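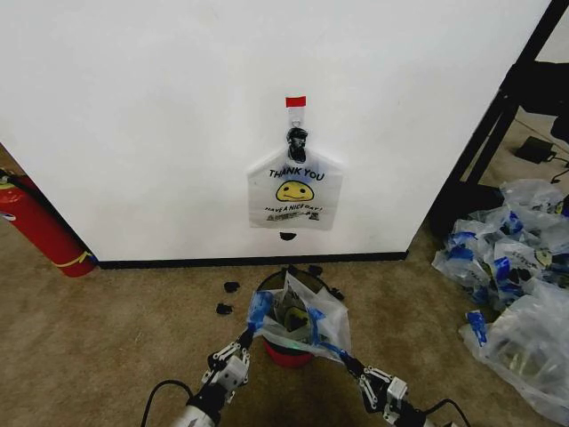

Home Forums Storage and Tidying Search Log in

Where do you keep your carrier bags at work?

mundy_k
We've got a problem with plastic carriers in room 3111. People bring lunch in, or somebody picks up parts from Leung, and every bag gets kept because it might be useful. They end up in a pile on the carpet by the metal frame. I'd like to keep some of them as bin liners and get rid of the rest. At the moment one bag is hung on the white wall panel with a small stick-on hook and a black clip on the handles, with a strip of red tape over the hook. The idea was that it would hold the other bags. What does everyone else do? No drilling allowed, the panel isn't ours.

Tolley
Put them in the recycling at the supermarket and stop keeping them. You don't need more than a handful at any one time.

mundy_k
I'd agree, but we do use them. The bin is small and a carrier fits it well enough. Buying proper liners for a bin that size seems daft when people are walking in with bags every lunchtime.

E. Quartey
Bag of bags on a hook works if you do two things. Fold or roll each one before it goes in, or you'll only fit a few. And hang it at a height where you don't have to stoop, or people will just drop them underneath. Ours was too low for months and there was always a drift of plastic below it. I moved it up to about elbow height and that was mostly that.

Also look at how much the hook will take. Plastic bags weigh next to nothing but people pull down on them.

sparrowhawk22
What's the tape for? If the hook is coming off, tape above it won't do a lot. The load is pulling the bottom of the hook downwards and the top outwards, so tape across the top edge of the hook plate would help a bit. A strip just above it that doesn't overlap is only marking the place.

mundy_k
Marking the place is what it's for. The first hook got put back somewhere different every time it came down, so somebody put tape up to say where it goes.

sparrowhawk22
Fair enough. Then clean the panel before you put the next one on. Surgical spirit on a cloth, let it dry, press the hook on hard and don't hang anything on it until the next day. Hooks like that come down early when they've been stuck over dust or polish.

Gerrit Visser
I would not use the clip. A clip on the neck of the bag closes it, and then nobody can get a bag in or out with one hand. Hang it by the two handles and leave the top open. At Rulgate we had one with a clip and everyone unclipped it, took a bag, and left the clip on the windowsill.

E. Quartey
I don't agree with that. Without a clip the thin bags slide off the hook as soon as one handle is tugged. The handles are slippery. I'd rather unclip it. You could clip one handle only and leave the other loose, so it swings open.

Gerrit Visser
One handle is a compromise, yes. I would still want two hooks, a hand's width apart. Then the mouth stays open by itself.

Tolley
Or a cardboard box.

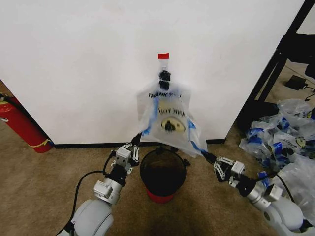 mundy_k
We did have a box. It got used as a bin.

The clear bags are the other thing I wanted to ask about. Some of ours are white and some are clear, and you can see right through the clear ones to the printing on the other side. I don't mind for paper, but for food waste I'd like something you can't see into. Does anyone sort them?

harebell
I sort mine at home. Clear ones for things I need to find again, like spare leads and wool, and white ones for the bin. It takes no time if you do it as they come in. If you do it once a year you'll hate it.

On the bin, pull the bag up through, fold the top over the rim and twist the slack on one side into a knot so it grips. A carrier is usually too wide for a little round bin and it slides down inside the first time someone throws an apple core at it.

Tolley
Check for holes first. Some carriers have little air holes in the bottom. I found that out with a tea bag.

E. Quartey
Yes, hold it open and look at the bottom seam against something pale before you use it for anything wet. If it's split, it goes in the recycling with the rest. That gets rid of a fair number straight away.

mundy_k
I'll try that. And where would you put the bin? It's been sitting on the carpet below the hanging bag, and I can't decide if that's sensible.

sparrowhawk22
I'd keep it there. The spare bags and the bin ought to be within reach of each other. Otherwise the person who empties it won't bother to put a new one in.

Gerrit Visser
I prefer a bin by the door. You empty it on the way out.

sparrowhawk22
Depends who empties it, I suppose. One thing though, you've got a fire extinguisher by that panel, haven't you? You mentioned it in the shelving thread. Don't let the bags or the bin creep across in front of it. It should be on a bracket or a proper stand as well, not on the carpet.

mundy_k
I've asked about a stand. It's at the left-hand end, so there's space between it and the bags, but I'll move the pile further off anyway. 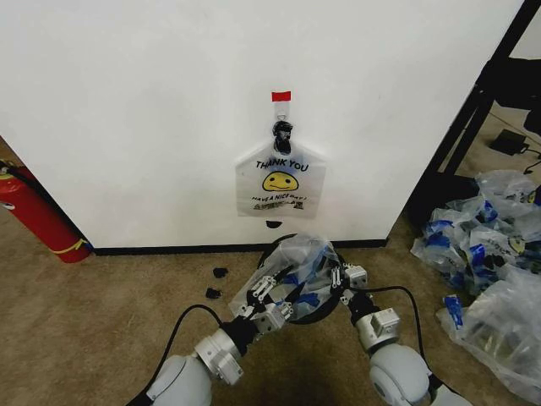

harebell
How many are you planning to keep? I'd set a limit. Mine is that when the hanging bag is full, nothing else goes in until one comes out. If you let it turn into a second bag, you'll have a third by Christmas.

mundy_k
One bag full, then. I went through part of the pile at dinner time. I kept 4 good white ones, rolled, and put the torn ones aside. Rolled they're tiny, much smaller than I expected. I did it by laying them flat, pushing the air out towards the handles and rolling up from the bottom.

E. Quartey
Triangles are neater than rolls, if you can be bothered. Fold the bag lengthways into a strip, then turn the corner over and over until you get to the handles and tuck them in. They don't unroll in the bag.

Tolley
I've never known anyone at work fold a carrier bag into a triangle.

E. Quartey
You've met me now.

Gerrit Visser
Rolling is enough for a bin. In our March clear-out I threw away a whole drawer of triangles because people thought they were rubbish. Sinside sell a wall tube with a hole at the bottom to pull them out of. It takes bags just stuffed in, no folding at all. It needs screws, though.

mundy_k
No screws, sadly. I'll put up a second hook next to the first, try it with the handles spread, and keep the clip on one side. If it comes down again I'll try the spirit.

harebell
Do the spirit first!

mundy_k
All right, spirit first.

Related threads
Shelving against a partition wall without drilling
Stick-on hooks that leave a mark
Mundetis drawer dividers, worth it?
What to do with spare leads and chargers
Bin liners for very small bins

Last updated 2024-07-26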